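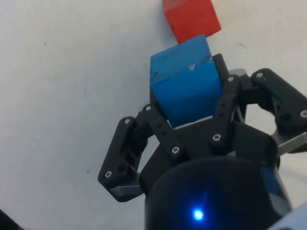

**Catetti Hotels to end daily housekeeping by default at Stutumberg properties**

Catetti Hotels will stop cleaning occupied rooms every day at its 12 hotels in the Stutumberg region, starting in March. Guests who want daily service will still be able to have it at no extra charge, but they will need to ask for it at check-in, through the booking page, or by calling the front desk before 9 p.m. the night before.

Under the new schedule, rooms will be cleaned on every third day of a stay. Trash will be collected and towels exchanged on request at any time. Rooms will be fully cleaned between guests, as they are now.

The change has already been running at one hotel, the 83-room Catetti Provalcombe, for six months. The company says most guests there did not ask for daily service once it became optional, though it has not published the numbers. It describes the results as "in line with what we expected from a mix of business and weekend travelers."

Hotels in many places cut back on daily cleaning during the pandemic and never fully brought it back. Catetti was one of the smaller chains that did return to the old schedule, and it used that in its advertising for two summers. The line "your room, made up every morning" was taken off the company's website in December.

**What guests will notice**

The main difference for most people will be the bed. On days without service, it will not be made. Coffee pods, tea bags, soap and bathroom tissue will be kept at a pickup shelf near the elevators on each floor, and guests can take what they need. At hotels without an elevator, the shelf will be in the lobby.

Guests who choose daily service can choose it for the whole stay or for single days. The booking page will have a box to check, and it will be left unchecked at the start. Several travel groups asked the company to make guests choose one or the other before they could finish a booking. Catetti declined and said this would make reservations made through outside travel sites hard to handle, because those sites do not all pass along extra questions.

This matters for anyone who books through a third party. If your reservation did not come through Catetti's own site or phone line, the hotel will treat it as a booking without daily service until you tell the desk otherwise. A printed card in the room will explain how to do that. The card will be in English and Spanish at first, with other languages to follow.

Guests with a medical reason for needing fresh linens every day can have a note placed on their loyalty account so that they do not have to ask each time. No paperwork is required.

There will also be a room check on days without cleaning if a "do not disturb" sign has been on the door for two days in a row. A member of staff will knock, wait, and call the room before going in. The company says the purpose is safety and that the check does not include cleaning unless the guest wants it.

**Rates and fees**

Room rates will not go down. Catetti had tested a small food and drink credit for guests who skipped cleaning at Provalcombe, but the credit will not be part of the regional plan. A company statement said the savings would go toward replacing mattresses and repairing air conditioning units, and that work on 726 rooms is planned before the end of next year.

The resort fee at the two lakefront hotels will stay as it is. One of the services listed under that fee is "daily refresh." The company told us the wording is being reviewed. Readers who are charged the fee after March and do not get a daily refresh should ask the desk about it and keep a copy of the bill.

**Staffing**

Housekeepers at the Stutumberg hotels have known about the plan since the fall. Their union, which represents workers at eight of the properties, says rooms that go two days without cleaning take longer to clean on the third, and that the daily room quota should drop to match. At Provalcombe, the quota stayed the same for the first three months and was then lowered by one room per shift after workers filed a complaint.

Catetti has agreed to use the lower quota across the region. It has also said there will be no layoffs tied to the change. The union points out that this does not cover hours. Many housekeepers are scheduled week by week, and at Provalcombe some part-time workers lost one shift a week during the test. Talks on a guaranteed minimum number of hours are still going on, and both sides say they want them finished before the start date.

Tips are another open matter. Guests who leave cash in the room usually do so daily, and workers at Provalcombe reported getting less. The company plans to add a tipping option to the checkout screen, with the money shared among the housekeepers who cleaned that floor during the guest's stay. The union has asked for the records to be open to staff.

**Local rules**

The Stutumberg city council took up a proposal last year that would have required hotels with more than 50 rooms to offer daily cleaning unless the guest turned it down. It was sent back for more study and has not returned to the agenda. If it passed in its earlier form, Catetti would have to reverse the default at its city hotels but could keep the new schedule at the ones outside city limits, including Provalcombe.

Other hotels in the area are split. The Paul, the largest independent hotel downtown, says it will keep cleaning every room every day and has no plan to change. The extended-stay places near the airport have been on a weekly schedule for years, and it is stated clearly in their rates.

**If you have a stay coming up**

Bookings for dates before the start of March are not affected. For stays that begin in February and run into March, the old schedule applies until checkout. Group bookings with a signed contract that mentions daily cleaning will be honored as written, and this includes wedding blocks and sports teams. Organizers should check the contract, since older ones mention it and many newer ones do not.

Loyalty members at the top level will have daily service turned on automatically. Members at the lower two levels can save a preference in their account settings, and it will carry over to each new booking made directly with the company. The setting is expected to appear on the website in February and in the app some weeks later.

We will update this item when the hours agreement is settled or if the council proposal comes back. Readers who stayed at the Provalcombe hotel during the test are welcome to write in and tell us how it went, and especially whether requests for towels and supplies were handled the same day.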